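Cluteneo Wrist Kit - Hand Tracking Bands for Robot Training Data

Pair of wrist bands, left and right, plus head mount and the Grurken recording software. Everyday tasks, real rooms, bare hands.
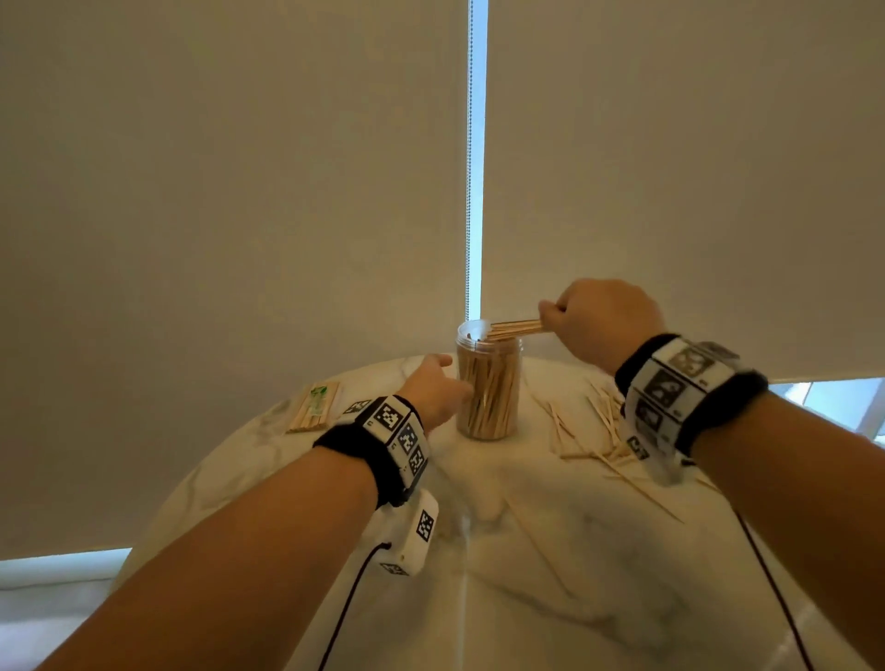

Sold as a pair. No gloves - fingers stay free, so small fiddly stuff gets picked up the way people really pick it up. If your policy needs to learn pinching, pouring, sorting, refilling, tucking things in next to other things, start here. Big pick and place only? The Larel single band is cheaper and will do you fine.

What's in the box

2 wrist bands, black fabric, white marker shell (L and R, not swappable)
2 cables
1 head mount, adjustable, camera not included
Spare fabric straps, one size up
Calibration card - keep it flat, don't fold it
Quick start sheet
Grurken license, 4 seats

How it works, short version

Printed square markers go round the shell, each one different. Head camera reads them, software works out where the wrist is and which way its turned. Markers face several directions so when you roll your hand over there is normally another one in view. Cables carry the sensor data and sync. Route them down and off the near side of the table, leave slack at the elbow.

Recording

Up to 300 sessions on the recorder before you need to offload. Each session saves as its own folder - video, wrist pose, sync log. Name the task before you hit start, renaming later is a pain. Export to the usual formats from the File menu. Batch export is in, finally.

Task packs

Kit ships with the Perić household list. 1,000 short task cards, plain wording, one task per card. Kitchen, table, laundry, desk, bathroom shelf. Extended list has 3,000 and is sold seperately. Cards can be edited, and you can add your own in the same template.

Cards don't tell people how to do the task. Just the start and the goal. Different people do it differently and you want that in the data.

Setup tips

Shell on top of the wrist, logo side toward the elbow. Snug, not tight.
Push sleeves up past the strap. Loose cuffs cover markers, this is the number one support email.
Daylight is fine. Strong sun straight at the camera is not - pull the blind or turn the table.
Shiny tabletops OK. Check the preview for glare before a long run.
Wipe the shell with a dry cloth. No alcohol, it lifts the print.
Recalibrate if you swap straps or knock the head mount.

Known limits

Wrist only. Finger pose comes from video and you'll need your own hand model for that, or the Grurken add-on.
Both wrists deep in a box or cupboard = dropped tracking. Log flags the gap, doesn't fill it.
Bulk. You notice the bands when reaching into narrow shelves. Slimmer shell is in testing, no promises on when.
Cabled only. Wireless version was planned for January and got pushed, sorry to everyone who asked.
Not waterproof! Dishes and sinks are out, damp cloth work is OK if you're careful.

Sizing

Standard strap fits most adults. Spare strap for larger wrists. Small strap on request, no charge, put it in the order notes. We don't do childrens sizes.

Ordering

Kits ship assembled and checked. Labs and companies can order on invoice, everybody else by card. Volume price kicks in at 4 kits. Rental available, same kit, deposit refunded when all parts come back (please check for the calibration card, it's always the card).

Returns

Unused, in the box, full refund. Used but faulty - send a short clip showing the problem plus the sync log, we swap the band. Cut or re-soldered cables are not covered.

Spares

Straps, cables, shells and head mount pads all listed under Parts. Shells are sold left or right, check which one you need before ordering. New shell means new calibration.

Page updated 29 July 2020. Stock and shipping times on the order form.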